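Les robots savent-ils faire le ménage ? J'ai voulu voir

26 juillet 2020

Je rêve depuis longtemps d'une machine qui rangerait le salon à ma place (et qui viderait le lave-vaisselle, tant qu'à faire !). Alors quand Bumitz a ouvert les portes de son atelier de Funberg, j'ai filé. Au programme, 17 petites corvées de maison ou d'atelier : trier, ranger, enfiler, mettre en sac... Le projet s'appelle Clanholm, il a démarré en mai et il en est déjà à 1 542 essais.

Ma conclusion de visiteuse un peu trop optimiste : on n'y est pas encore, mais je suis repartie emballée. Poser un objet rigide dans un panier, l'équipe juge que c'est presque acquis. Tout ce qui est mou, fin ou transparent, par contre, reste une vraie galère. Une ficelle, un sachet, et il faut parfois 20 minutes de réglages !

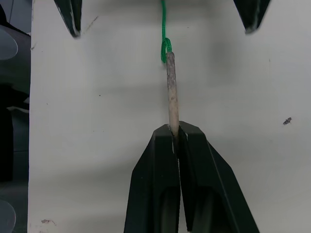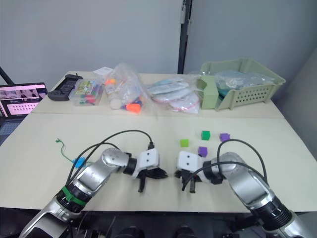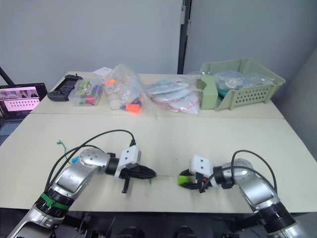 Club Robots et Maison de Funberg

Sur la première photo, le cordon vert et le bâtonnet, c'est typiquement le genre de geste qu'on fait sans y penser en attachant un plant de tomate. Les deux autres montrent la table avec les bras face à face, et au fond le panier vert pâle que je verrais bien dans ma buanderie.

La prochaine visite est limitée à 24 personnes, inscriptions auprès du club. Moi, j'y retourne, et en attendant je plie mon linge toute seule.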